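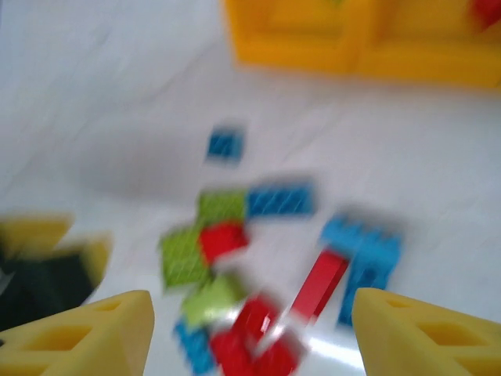
Blue, green and red toy bricks on a white surface.

Unexplained booms heard again over Mornia
Jun 2, 2023

People living on the eastern side of Mornia have reported another run of loud booms, nine months after similar noises kept much of the town awake.

The latest were heard shortly after 11pm. Callers to the local radio station described two deep thuds a few seconds apart, strong enough to rattle windows and set off car alarms near the grain terminal. One man said he thought a truck had hit his garage. A woman on the lake road said her dogs had started barking a good minute before the first bang and would not come inside afterwards.

The noise was also heard in Huerta, on the other side of the valley, although people there said it sounded more like distant thunder. The sky was clear at the time and no lightning was recorded in the district.

A town spokesperson said crews had checked the gas lines and the pumping station overnight and found no damage. The fire department attended one address where smoke had been reported, but it came from a backyard burn barrel.

The Paltov quarry, which was blamed by many residents when the booms first started last August, has again said it was not responsible. The company does not blast after dark, and a notice on its gate says there has been no blasting of any kind at the site for the past two weeks while a haul road is rebuilt.

Other suggestions have filled the town's community page, which has 1,883 members and rarely sees more than a handful of posts in an evening. They include military jets, a meteor breaking up, shifting rock in the old mine workings and illegal fireworks. Several people posted doorbell recordings. In most of them the first boom can be heard clearly, followed by a softer one, but none shows a flash or anything moving in the sky.

The meteor theory has some supporters in the Utora astronomy club, which runs an all-sky camera from a farm north of the town. The club said its camera had picked up nothing brighter than a passing aircraft, but that low cloud on the horizon could have hidden something further away. It is asking anyone with an outdoor camera that faces east to save the footage before it is overwritten.

Frost quakes, caused by water freezing quickly in the ground, were put forward by a few commenters and just as quickly ruled out by others, given the mild weather. Small earthquakes remain a possibility. Very shallow ones can be heard as a bang while being barely felt, and the nearest seismometer is a long way from the valley.

The town is now considering whether to borrow a portable instrument for the summer. The matter is expected to come up at the next council meeting, which is open to the public.

Anyone who heard the booms can fill in a short form at the Mornia town office or on its website. The form asks for the time, the street and the direction the sound seemed to come from.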